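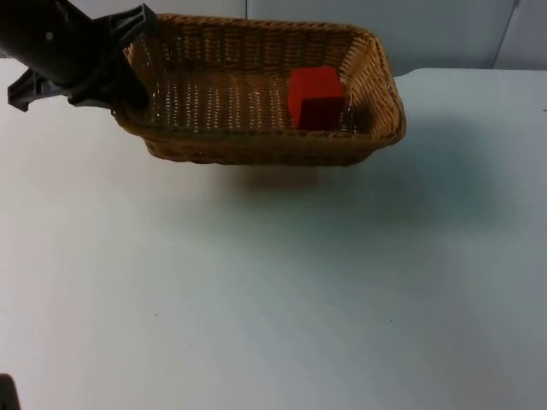
Figure 1. Rectangular wicker basket on a white tabletop, black gripper at the left end.

4.2 What people remember about the encore

I went into this part of the study expecting the encore to be the easy bit. You ask people what the last song was, they tell you, you move on to the next question. Well, no! Of everything I asked the Ornville crowd about, the encore gave me the messiest answers by a long way, and I ended up spending most of November going back over my notes and the venue's recordings trying to sort it out.

A quick reminder of the setup. Jotine played 9 dates on the small-hall leg of the tour, and I was at the last of them, at the Truvunell in Ornville, which holds about 400 people when the balcony is open. The set list taped to the monitor had 17 songs on it, counting the encore. I talked to people in the lobby afterward and then again by phone ten days later, using the same short set of questions both times (they are in the appendix, typos and all). Liya Demissie did the phone calls in the evenings, mostly after seven, and she is much better than I am at letting a silence go on until the other person fills it.

In the lobby, people were very sure of themselves. They told me which song closed the night, what Jotine said before it and whether the lights were up or down. By the time of the phone calls they were every bit as sure, but a good number of them had moved the big single to the very end. It wasn't the closer. It came just before the break, and the closer was a slow one from the first record that never got much radio play. I like this result a lot -- partly because I made the same mistake myself. My own notebook has the slow song down in ink, and I would still have sworn to you that we all walked out with the single ringing in our ears.
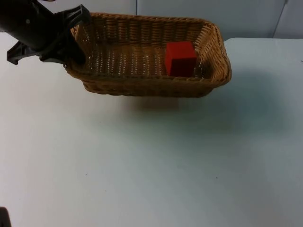
Support acts turned out to be a different story, and Lục, who opened the night, is a nice case. Most of the audience had never heard a note of that music before walking in, so there was no favorite single to drag out of place. What they had was the request round. Halfway through the opening set, paper slips went along the front rows in a woven basket, and Lục pulled out a slip and played whatever was written on it. On the phone people could tell us where that fell in the set, which song came after it and (this surprised me) what kind of basket it was. Several brought up the wicker without being asked. Liya had started writing "basket again" in the margin, and I kept those notes in the coding because they mark the spot where a person's memory of the running order gets firm.

I don't want to push this too far. One show is one show, and the front rows had a much better view of the request round than the balcony did. I also suspect that people who agree to a phone call about a concert are keener than most, and keen people listen to the records at home, where the single always comes early and gets played the most. Any of that could be bending the answers. We did ask about home listening, but only on the phone, and I wish I'd put it in the lobby questions too.

Still, the gap between the two halves of the night is wide enough that I treat them separately from here on. Section 4.3 takes up the talking between songs, where people's recall was worse for both acts, and where the recordings have some gaps of their own from a bad cable on the left side of the stage.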